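Desk organizer check - Golline craft corner, Saturday

1. Tabletop: Needs a wipe. I found dark specks all over the tulips, so that's a fail from me. 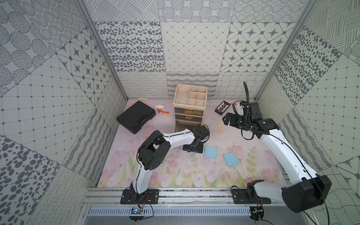

I'd do the corners too while the cloth is out.

2. Compartments: Crumbs in the cubbies - tip them out, please!
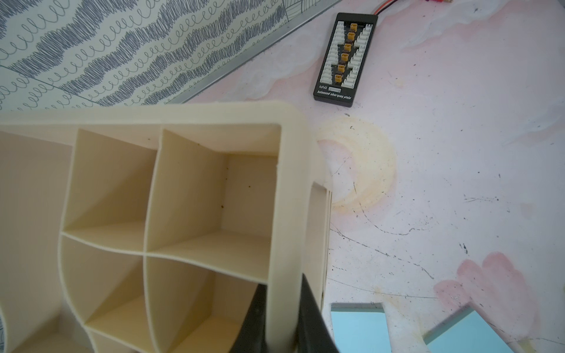
Tarar asked whether a dry brush would do. Fine by me, as long as it gets into the corners.

3. Drawers: Shut them when you're done, and keep the sticky notes flat so nothing jams.
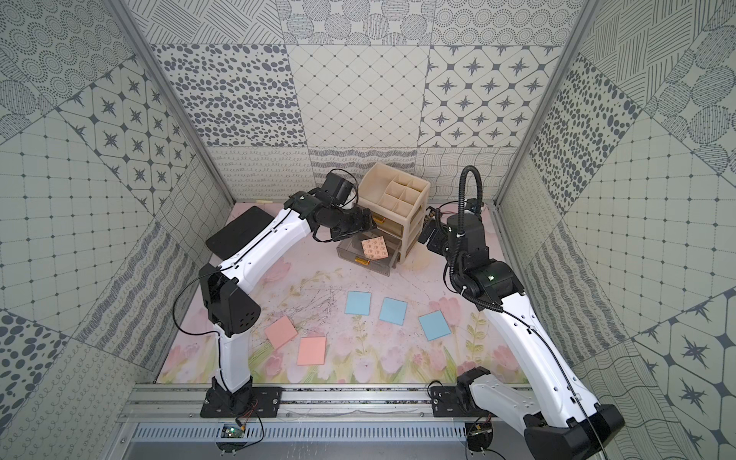

4. Loose paper: Sort by color, then put it away. I'll recheck in 2 days. 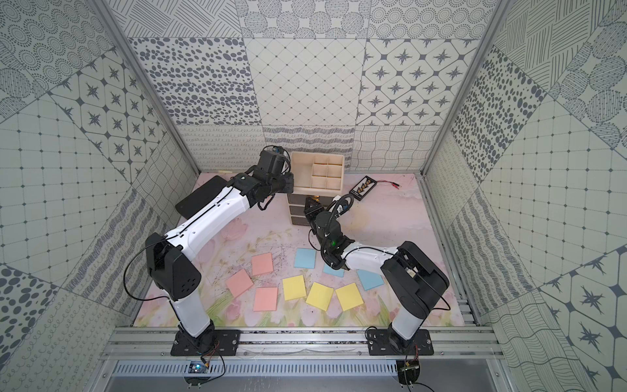 Item 4: pink and yellow notes, still to sort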